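Irbridge Desk Boxes — Gallery

The divided box from the Macaraeg workshop, now in use at the Irbridge office. It holds cards, clips and whatever else would otherwise spread across a desk. The first 12 went out in January. The larger model costs $46 and ships flat.

Orders for the spring batch close at the end of March 2023. Lids are sold separately — they fit both sizes.
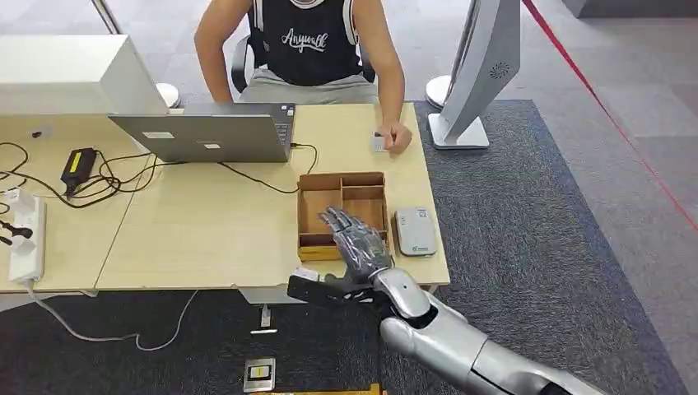
Mark Anthony Lumbao writes that he glued felt into the large section of his and would like the next batch to come with it already fitted.

Open box on a shared desk, one large section and several smaller ones.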